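Card holder pages wrinkled and cards hard to get out. Fix or replace?

Posted in Bags, Wallets & Small Goods
Viewed 2,672 times

gerosum_desk

I keep loyalty and membership cards in a booklet-style holder with clear plastic sleeves. The cover is fine. The sleeves have gone wavy, and one page near the middle no longer lies flat. Cards catch on it going in and coming out. I have tried leaving it closed under a stack of books for 7 nights with no change.

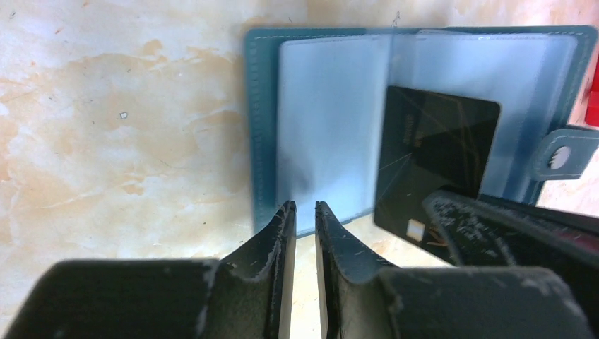
My questions are whether the plastic can be flattened with heat, and whether the pages can be replaced separately. I am reluctant to throw away the whole holder for the sake of the insert. It is the teal one with white stitching along the edge of the cover, and the stitching is still tight. The clear pockets are the only part giving trouble. I contacted Zovik, where I bought it, and they do not sell inserts for this model.

nostier_bench
794 helpful votes

Do not use an iron. Most soft clear sleeves are PVC or polypropylene, and both will shrink or stick to themselves well before a crease comes out. What works in some cases:

Take all the cards out. Wipe each pocket with a barely damp cloth and let it dry open. Cut stiff card to the size of a pocket and slide one piece into each, including the bad page. Close the holder, put it under a flat board with a weight on top, and leave it in a warm room — not on a radiator — for two weeks. Books alone press the cover and spine but do little for the inside of the pocket, so the stiff card matters.

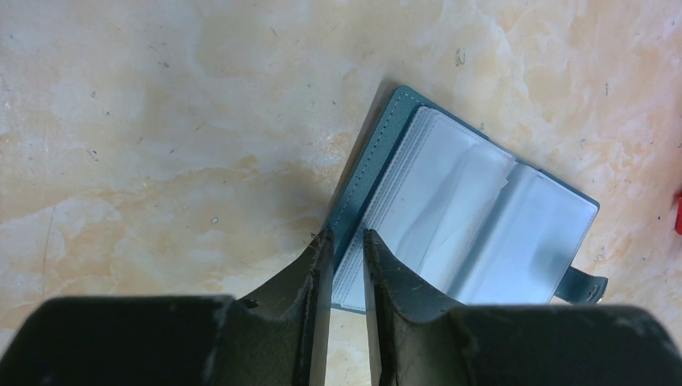 Holder open, with the raised page near the center of the stack.

A sharp diagonal fold is a different problem from general waviness. Waviness relaxes. A fold that has set usually leaves a line, and the aim is to get it flat enough that cards slide past it.

On replacement: check how the pages are held. If the plastic is bound into a spine strip and the strip is glued or sewn to the cover, removing it will probably damage the lining. If the strip slides out of a slot, measure its height and look for a refill. Rolland lists inserts in several sizes, sold in packs of 50, which is too many for one person.

paperclip_lane

Mine did this too. I just bought a new one. Don't overfill it, one card per pocket.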